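How a picture hangs straight

A framed print weighing four kilograms puts a modest load on a wall. The trouble is where the load goes. A single central hook carries all of it in shear, and the frame can pivot about that point whenever a door closes or a lorry passes. Two hooks, set a third of the width in from each side, remove the pivot.

The cord matters more than most owners suppose. When the two halves of a cord make a shallow angle, tension rises sharply: at fifteen degrees above the horizontal, each half carries almost twice the weight of the picture. A slacker cord lowers the tension but tips the top of the frame forward. D-rings fixed a quarter of the way down the side rails are the usual compromise.

Wall material decides the fixing. Solid brick takes a plug and screw. Plasterboard needs a hollow-wall anchor or, better, a screw into the timber behind. Stone and stone-effect facings are awkward, as a hammer drill can chip the face around the hole. Marlies Baumgartner, a framer in Firnen, starts such holes at low speed with the hammer action off and masking tape over the mark. She has logged 3,508 hangings, and 236 of them were return visits to correct a tilt.

Height is largely habit. Many hangers put the centre of the picture 150 centimetres above the floor, then lower it where people mostly sit. Distance from a door is settled by measurement. The leaf should be opened fully, handle included, and 100 millimetres left clear of its sweep — more if the door has no stop.

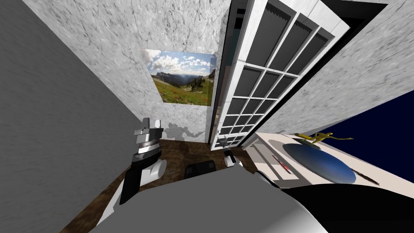
Rahel Kuster would leave 200 millimetres near any door in daily use, on the grounds that hinges sag and stops work loose. She also prefers a rigid split batten to cord for anything wider than a metre. The batten spreads the load along its length and holds the frame level, but its lower half must be fixed dead true, for there is almost no adjustment afterwards.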